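共享工坊自制分拣臂:学期项目报告
小组成员:Ayane Katayama、Tadhg Coughlan、Kieran Flanagan
指导:Catríona Daly
提交日期:08/10/2026

一、为什么做这个

选题的时候我是反对的。把积木按颜色堆好,一个四岁的孩子不用教就会,我们却要为它写一个学期的代码。Tadhg的理由是工坊里现成的东西多,台面、铝型材、旧电机都有,不用另外花钱。Ayane想学视觉标定。两票对一票,就定了。报告由我(Kieran)执笔,所以语气会偏冷一点,另外两位看过初稿,同意保留。

项目目标写在开题表上:在共享工坊搭一套桌面机械臂,能把散放在木板上的彩色积木按颜色归到一起,连续运行不需要人插手。先说结果:第一句基本做到了,第二句没有。

二、参考方案和我们的怀疑

网上自制机械臂的教程很多,视频大多剪得很漂亮。我们主要参考了Plisetti的开源结构图和Vutmont论坛上的一份标定笔记。Plisetti的图纸质量不错,但论坛那份笔记说“装好即可达到毫米级精度”,没有给测量方法,也没有给原始数据。我写信去问,对方回复说“手感很准”。这种说法后来在我们自己组里也出现过,我会在第五节再提。

控制器用的是工坊里Peng那块旧板子,驱动程序是Tadhg改的。我本来主张买新的,预算没批,事后看这块板子倒不是问题最大的地方。

三、搭建过程

1. 台面
工坊的蓝色孔板台面不能动,别的组也要用。我们在上面放了一块浅色拼板木板当工作面。选木板的原因很简单:孔板上全是圆孔,相机容易把孔的暗处当成物体边缘。换成木板以后误检少了很多,但没有消失。木纹本身有深浅,靠前有一条颜色偏金黄的板条,中间还有一个圆形的节疤,分割程序有一阵子总想去抓它。Ayane最后提高了饱和度阈值才压下去。

2. 固定
第一版用双面胶,木板会慢慢往前滑,每滑一点标定就废一点。改成在前沿用两颗黑色螺栓卡住,螺栓直接拧进孔板。办法很土,效果是全项目里最可靠的。左右两侧没有限位,我建议加,没有排上时间。

3. 标记
木板右侧外面的孔板上放了一张方形的黑白标记,给相机做坐标参考。只放一张是偷懒。一张标记在斜视角下估出来的姿态会抖,离它越远误差越大,木板左侧前角就是最差的区域。Ayane不同意我用“偷懒”这个词,她认为先跑通再加标记是合理的顺序。记录在此,两种意见都留着。

4. 积木
积木有圆柱、五角星、小房子形状几种,颜色有黄、蓝、绿、红。形状不参与分类,只影响抓取。五角星是最麻烦的:两指夹上去,夹到尖角和夹到凹处完全是两回事,夹歪了会转。圆柱最省心。

5. 摆放规则
程序允许同色积木互相贴着,不同颜色之间应当留出空隙,否则下一次识别会把两种颜色的轮廓连成一块。规则写得很清楚,执行得并不清楚。红色和绿色两组挤在木板右侧,黄色的一对又和蓝色的小房子贴在一起,都在远端的角上,左边和中间一大片地方空着。按颜色看,同色的确实在一起,按我们自己写的间距规则看,这种布局不能算合格。

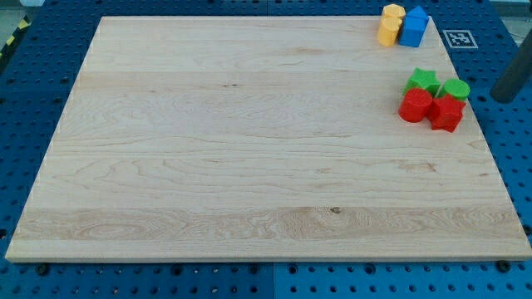
四、测试方法

开始时组里没有测试方法,只有“看着挺好”。一月份中期检查时Catríona问我们成功率是多少,三个人给了三个数字。之后我们定了规矩:每轮由不操作程序的人随手摆积木,启动后不许碰木板,不许重启,跑完再判定。判定分两项,一项是同色是否归拢,另一项是异色之间是否留有空隙。

按这个规矩一共跑了90轮。其中22轮需要人为中止,理由包括积木被推倒、夹爪空抓后程序不停重试,还有一次是线缆挂到了型材上。第二项判定我们执行得不严,前半段没有用尺子,只靠目测,所以我不愿意在报告里给出第二项的通过率。Tadhg认为可以给一个估计值。我认为没有测过的东西不应该有数字。

隔壁组的Eoin Ó Briain来帮忙摆过几轮,他喜欢把积木摞起来。摞起来的情况不在设计范围内,这几轮没有计入。读者可以认为这是我们在挑数据,我也想过这一点,所以写明。

五、讨论

先说“手感很准”。组里调完夹爪那天,Tadhg说抓取已经“稳了”。我们那天只试了圆柱,而且都放在离标记近的地方。换成五角星放到左前角,结果就不一样。我不是要指责谁,在工坊待到很晚、终于看到机械臂动起来的时候,人都会愿意相信它。问题是这句话后来写进了周报,又从周报抄进了中期材料。

第二,自动化到底省了什么。一个人徒手归拢这些积木只要几秒钟。我们的系统慢得多,而且旁边还要坐一个人准备按急停。如果把搭建和调试的时间也算进去,这笔账没法看。有人会说这是学习项目,不该这么算。我同意学习有价值,但开题表上“减少人工”那一栏是我们自己填的,填了就应该回头对一下。

第三,关于可重复性。工坊是共用的,台面旁边总有人走动,灯也不归我们管。同一套阈值换个时段就要重新调。如果有别的组想照着做,建议不要照抄我们的参数表,那张表只对应我们调试时的光线。

也有我判断错的地方。我原先认为旧电机的回差会让抓取根本没法做,实测影响比预想小,主要误差来自视觉那一侧。我还反对过用木板,嫌它有纹路,想用白色塑料板,后来发现塑料板反光更难处理。

六、没有完成的部分

多标记标定只写了代码,没有上机。异色间距的检查目前在放置之前做,放下之后没有复核,所以第三节说的那种挤在一角的情况,程序会照样报告“完成”。放置点的选择也偏心,它总是优先挑离已有同色积木最近的位置,完全不管板上还有多少空地。Ayane写了一个按区域分配的版本,分支名叫Pleltby,能编译,没有合并。

安全方面,急停按钮装了,桌面边上没有围挡。Catríona要求下学期继续使用之前必须补上。

七、分工与自评

Ayane负责相机、标记和颜色识别。Tadhg负责结构、驱动和夹爪。我负责测试、记录和本报告,也负责在开会时泼冷水,这一项没有学分。

自评一栏要求填写“目标达成度”。三个人讨论后填的是“部分达成”。Tadhg想填“基本达成”,我想填“未达成”,因为连续运行不需要人插手这一条确实没有做到。最后的写法是折中,不代表任何一个人的看法。

附:参数表和全部轮次的记录放在工坊共享盘,中止的轮次单独标红,没有删除。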